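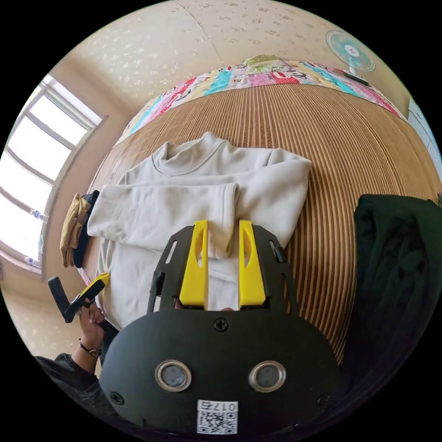
## A morning of folding at Sallside

Sixteen of us made it to the Sallside open day in August, and I'm still talking about it at dinner, so the rest of you may as well hear it too.

I'd gone expecting big arms behind a fence. There was one of those in the back hall (more on it shortly) but the part that had us all crowding in was the folding. Valdis Mets, our host for the morning, has a whole project on clothes, called Jara, and the work is done by people. You take a gripper in each hand, squeeze the trigger, and the two fingers close on whatever you've put between them. The grippers carry their own lenses, so every fold is recorded from right where it happens, and the recordings go towards teaching a robot to do the same job. Simple enough to say!

Valdis likes real rooms for this. A lot of the Jara folding is done in ordinary bedrooms, on ordinary beds, with a patchwork quilt shoved up against the wall and other clothes lying about. A white sweatshirt spread on a striped woven mat, one sleeve laid across the body, is a typical start. He told us a bare table in a lab makes things too easy, and that the robot has to learn what a sleeve looks like beside a heap of somebody's other washing, with the window blazing away on one side. The count stood at 3,506 recorded folds on the morning we visited, and there's a whiteboard by the kettle where they update it.

Then we had a go. I have been folding jumpers for most of my life and I was hopeless. Your own fingers feel the cloth slide and tighten up without being asked, and with the gripper you're going by eye. I got one sleeve over and dragged the other one back out with it. Second try was a bit better. By the third I'd worked out that you pinch near the cuff, lift only a little, and let the fabric settle before you open up again. The best folder in our group took 30 seconds over a long-sleeved top and got a round of applause, and the rest of us were nowhere near that.

The back hall has the robot itself, a two-armed machine they call Lenero. It ran 3 shirts for us. The first went beautifully, the second came out with a crooked collar, and on the last one it picked up a hem, put it down, and picked it up again for so long that people started cheering it on. Valdis was very relaxed about all this and answered every question going, including mine about fitted sheets. (Not yet. He did laugh.)

Nuteck, who make the stands and brackets for the back hall, had put on tea and a very good lemon slice.

A few practical bits if you're thinking of the next visit. Parking is at the rear and the colour-coded signs are easy to follow. Wear sleeves you can push up. The floor is level all the way through, and there are chairs in the folding area but only a couple in the back hall, so bring a cushion or a stool if standing is hard on you. Names to me at the usual address, and please say if you'd like a turn on the grippers so Sallside can set out enough of them.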